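Projekt Wiltovora, Zwischenbericht an die Stiftung Medell
Stand: 21. Januar 2026

Störung im Greifbetrieb

Von 1098 geplanten Griffen an liegenden Kleinflaschen sind 116 mit Schutzhalt abgebrochen worden. Der Arm hielt dabei jedes Mal vorbildlich an — leider auch dann, wenn es gar nichts zu schützen gab. Schuld war nach unserem Befund das Greiferkabel: In tiefer Stellung zieht der Durchhang am Handgelenk, und die Steuerung meldet brav eine Kollision.
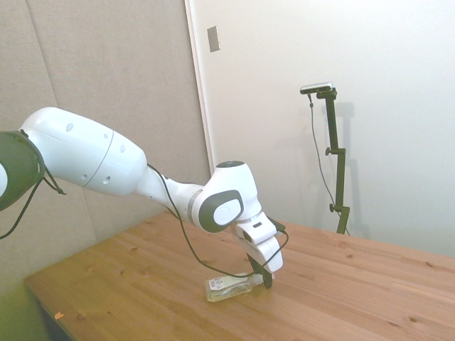

Abb. 1: Greifer über der liegenden Flasche, Kabelschlaufe unterhalb des Unterarms

Verletzt wurde niemand, 2 Flaschen haben ihren Dienst quittiert. Bis zur Klärung fahren wir mit 60 Prozent der Sollgeschwindigkeit. Die Firma Kundus liefert eine Kabelführung, deren Preis wir aus dem Posten »Unvorhergesehenes« bestreiten. Der Abschlusstermin im Juni bleibt bestehen.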